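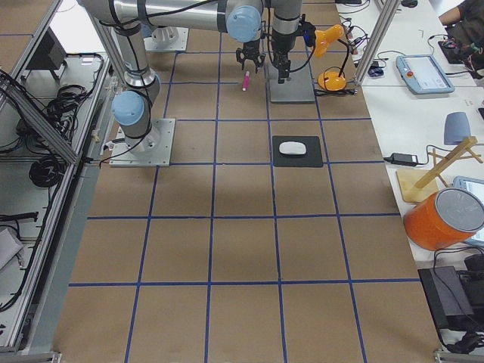

Square foot gardening is back, or at least the leaflets are

Every spring somebody rediscovers the grid. You split your vegetable bed into one-foot squares, you put a set number of plants in each square, and you never hoe a row again. The Adville garden club has it on the program for May, the hardware store on Rafferty Street has a shelf of ready-cut dividers, and three readers have written to ask whether they should tear out their rows and switch.

I tried it for two seasons. My answer is maybe, and not for the reasons on the leaflet.

Start with the claim that gets quoted most, that you can grow the same amount of food in a fifth of the space. The same as what? The usual comparison is with a badly kept row garden with wide bare paths, the kind where the owner sows a whole packet of radishes in one go and goes on vacation. Sure, you'll beat that. My rows are planted close and the paths are one board wide, and when I weighed everything from a 4 by 8 bed the summer before I put the grid in, I got 106 pounds. The first gridded summer gave me less. The second gave me a bit more, but we had decent rain that year and I had finally given up on melons.

Then there's the spacing. Sixteen carrots to a square is fine. Nine bush beans, fine, if you don't mind crawling in to pick them. One tomato to a square is a joke. I have never met a tomato that knew where its square ended. By July mine had shaded out the peppers on one side and flopped over the basil on the other, and I was cutting off good fruiting branches to keep to a plan I had drawn in February with a ruler. Zucchini I won't even discuss.

The soil mix is where the money goes. The recipe wants a third compost, a third peat and a third coarse vermiculite, and vermiculite has gotten expensive. Kieran Carroll filled four beds last year with the Steltine bagged mix, which saves you the blending, and by the time he had the lumber and the dividers he'd spent $500. He grew very nice lettuce. He also tells me the level has dropped nearly four inches over the winter, so he'll be buying more bags. If you have halfway reasonable dirt in your yard already, I can't see why you'd pay to cover it up.

I'll say what I did like. Small sowings suit me. When a square of spinach is finished you pull it, throw in a trowel of compost and plant something else, and since it's only one square it takes five minutes after supper. I ended up with a steadier supply of salad and fewer of those weeks where we eat nothing but radishes. My granddaughter had two squares of her own and looked after them better than I looked after mine.

But you can do all of that in a row garden. Sow three feet of lettuce instead of twenty, then do it again two weeks later. No dividers needed – string will rot by August anyway, and the wood lath kind makes a lovely home for slugs.

So if you're starting from nothing, with a patio or a bed you can reach across from both sides, go ahead and try the grid. Plant your tall things on the north side and give tomatoes four squares each, whatever the chart says. If you've already got rows that feed you, I'd leave them alone and spend the money on a decent hose.

One request that keeps coming up: the pole bean I mentioned last time is Gondeletti. It's a flat green one, slow to start and then it won't quit. I have some saved seed in envelopes and will bring them to the swap on Saturday. Come early, and please bring something other than marigolds.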